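Drutport Harness Kit

Data card, version 2. Last updated May 25, 2025.

Summary

Drutport is a paid dataset and task kit for two-arm connector work. The arms handle a small wire harness and a green circuit board set on a white plastic box. Keskin sells the licence, and Grornness keeps the loader code.

Contents

The full set has 345 episodes. Of these, 228 are marked as clean and 70 as usable with care. The rest are kept for failure studies and are off by default.
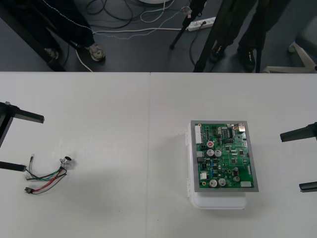
Each episode is stored in its own folder, with joint states, gripper commands and video. Time stamps share one clock. Frames are not resampled – do this yourself if your model needs a fixed rate.

Views

There is a fixed view of the table and there are views from the wrists. All of them are supplied as recorded, with no cropping. 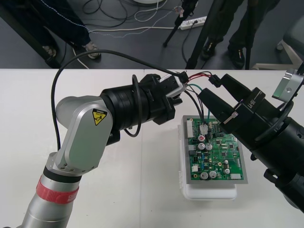 Fixed view: left gripper holding a white connector, right gripper near the board.

The wrist views move with the arms, so the horizon is often tilted. Calibration files are in the calib folder, one per camera. If you only need the table, load the fixed view and skip the rest.

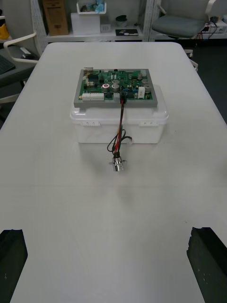 Known limits

One type of board and one type of harness only. The background was not cleared, and floor cables, furniture and people can appear behind the table. Lighting is ordinary ceiling light. We have not tested transfer to other grippers.

People in view

Faces can be seen in some wrist footage. A blurred copy is available on request and takes 21 GB more disk space.
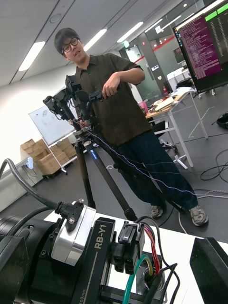 2 min read

Licence and support

One licence covers one site. Research users may publish stills and short clips, but may not pass on the raw files. Send faults to the Harkville desk with the episode number and loader version. The next release is planned for July.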